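Culow

Culow is a two-armed robot workstation sold as a kit by Comivik, a maker of laboratory and training equipment. It is intended for teaching and testing tasks that need both hands, such as holding an object with one arm while working on it with the other. The kit was placed on sale on 2 February 2022 and is offered to technical colleges, research groups and company training rooms. An optional service plan, sold under the name Drosix, covers setup, yearly inspection and the loan of spare parts.

Background

Comivik had earlier sold single arms for bench use. Buyers of those arms often paired them on their own, with mounts and control software that differed from one site to the next. Culow was planned as a ready-made answer to this practice. Its two arms share one controller and one emergency stop, and both are set up in a single procedure. A trial series was lent to training centers in November before the sale opened, and the manual was rewritten in response to their remarks.

Design

The arms are mounted side by side and reach forward over a work surface supplied by the buyer. Each arm ends in a light-colored wrist module that carries a black parallel gripper. The fingers are tapered so that they can take hold of thin items at the edge, and their inner faces are ridged for grip. Fingers are removed with a hand tool and can be replaced without taking the wrist module off the arm.

The whiteboard task is one of the standard exercises in the Culow course book. A framed board is laid flat on the table, and the operator directs the arms to steady it, to draw on it or to wipe it. The exercise is valued for its low cost and for the wide choice of difficulty it allows -- a plain stroke can be set in the first session, and a copied figure much later.
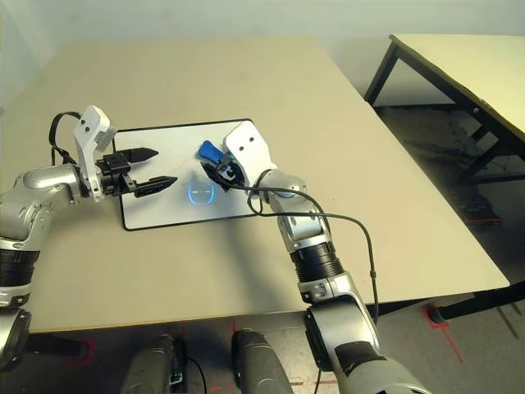
Both arms over a whiteboard, the one on the left with its gripper open.

Cables to the wrists are run outside the arm housings. Comivik gives ease of repair as the reason for this choice, and the manual asks operators to leave enough slack for the full range of motion. The arms should be moved slowly through each new task before it is run at normal speed.

Contents of the kit

The basic kit holds the 2 arms, a controller, a power unit, a set of fingers and a printed course book. The table, the whiteboard and the markers are not included. A wrist camera may be ordered at the time of purchase or added later. Its view takes in the gripper fingers as well as the work beneath them, so that contact with a surface can be judged at close range. Recordings can be saved with the arm positions and played back step by step.

The course book is meant to fill 90 hours of instruction. Its early chapters deal with safe reach, gripping and release. Later ones deal with the sharing of a task between two arms, and the last chapter leaves the choice of task to the class.

Use with reflective surfaces

Glossy surfaces receive a section of their own in the manual. Overhead lamps can appear on a whiteboard as bright patches, and faint marks may be hard to separate from old smudges. The manual advises that lamps be moved or shaded where possible, that dark or strong marker colors be used, and that the board be cleaned between exercises. Camera exposure is set by hand for such work, as the automatic setting tends to follow the brightest part of the view.
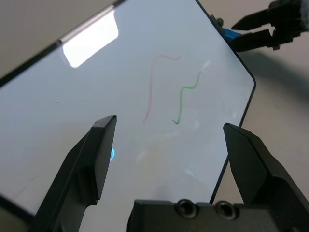
Buthelezi, writing in the user forum kept by Comivik, reported that the advice on lamps was sound but came too late in the manual: "We spent most of our first week adjusting the exposure when we should have been moving the lights. Put that page at the front. The arms themselves gave us no trouble, and the students had them drawing by the second session."

The section was moved to the opening chapter in the next printing. A short checklist for room lighting was added to the Drosix setup visit at the same time.

Service and support

Drosix is sold by the year and may be started at any time after delivery. Under the plan, a technician installs the kit, checks the emergency stop and runs each arm through a test of almost 70 movements. Further inspections are due after every 300 hours of operation or once a year, whichever comes first. Sites without the plan may order parts singly, although loan arms are reserved for subscribers.

Reception

Training centers have generally described the kit as sturdy and well documented. Criticism has centered on the cost of replacement fingers and on the lack of a supplied table, which leaves each site to find one of suitable height. Some instructors have also asked for shorter exercises -- the existing ones are written for long sessions and are not easily divided.

See also

Robot end effector
Parallel gripper
Bimanual manipulation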